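Last updated: June – A. Ouali

4. Comparing two hand-held grippers on the button task

Read section 3 first if the grippers haven't been paired with the recorder yet. Everything below assumes both are charged, paired and showing a steady light.

What this is for: deciding which finger set goes on the Woststead arm. Wide block fingers (set A) against tapered fingers (set B). Same object, same table, same operator if you can manage it. Takes one morning if nothing falls off.

4.1 What you need

Two hand-held grippers, one with each finger set
Covico controller, firmware 32 or later
Hex key for the finger screws (small one, in the lid)
White power strip with the round buttons
Cloth and alcohol for the finger faces

CAUTION: power strip must be unplugged at the wall for the whole test. Not just switched off. Check it yourself even if someone told you it's done.

4.2 Mounting the fingers

1. Controller off. Wait for the fan to stop.

2. Slide each finger onto its bracket, flat face inward. Hole on the top face stays toward you. If it won't seat, it's probably the left one on the right side.

3. Tighten both screws by hand, then a quarter turn with the key. No more than that – the inserts strip and we have to order from Gularport.

4. Wipe the faces. Let them dry.

5. Controller on. Open and close a few times and watch the tips. They should meet evenly. If one arrives first, loosen, reseat, go back to step 3.

Note: set B tips are thin. Don't lay the gripper down on them.

4.3 Camera check

6. Start a preview on gripper A. You want both fingers in view, left and right, with plenty of clear table between them. If one finger takes up far more than the other the camera bracket is twisted. A bit of difference is fine.

7. Lock exposure with the fingers open over bare table. White table plus black fingers confuses auto exposure every time, and the buttons wash out completly.

8. Same again for gripper B. Use the same exposure value. Write it down, the Nakamura recorder forgets it at power off.

4.4 Running the comparison

9. Put the strip down at a diagonal, cable running off the far side. Don't tape it. Part of what we want to know is how much each finger set shoves it.

10. Gripper A goes first. Press each round button once, fingers closed, straight down. Then pick the strip up across its short side and put it back.

11. Swap over. Gripper B does the work, gripper A stays back with fingers wide open and camera running, so you get the second view of the contact. Keep A well clear of the strip. Low is fine, tips just over the table.

12. With B, bring the front finger down slowly to the top of the strip. Stop at first contact and hold while the recorder catches up, then carry on to the button. Tapered tip likes to find a socket slot instead. If it catches, lift straight up, don't drag.

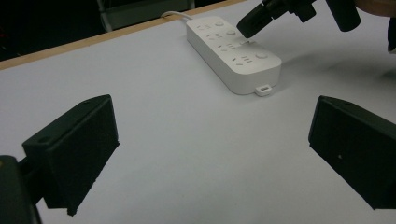
13. Repeat steps 10 to 12 until you have 20 runs per finger set. Straighten the strip only between runs, never during.

14. Stop the recorder before you put the grippers down. Otherwise the last file gets a long tail of ceiling and Abdelilah Amrani has to trim it.

4.5 Settings

Closing force limit: 900 on the controller scale, both sets
Speed: 32 for approach, leave retract at default
Battery: don't start a set under 92 percent, the force reading drifts lower down

CAUTION: never raise the force limit to get a stubborn button to click. Log it as a miss and move on.

4.6 If something goes wrong

Preview freezes – unplug the recorder end first, not the gripper end.

Shadow over the strip – usually the working gripper or your own arm. Come in from the other side, or move the lamp. Buttons are white on white so they need some shadow at the rim to show up, just not a big one across everything.

Finger wobbles – stop, retighten, throw out that run and the one before it.

Files go in the shared folder under the finger set letter. Misses and slips in the notes colum, one line each. Questions about the controller to Abdelghani Ouali, mornings only.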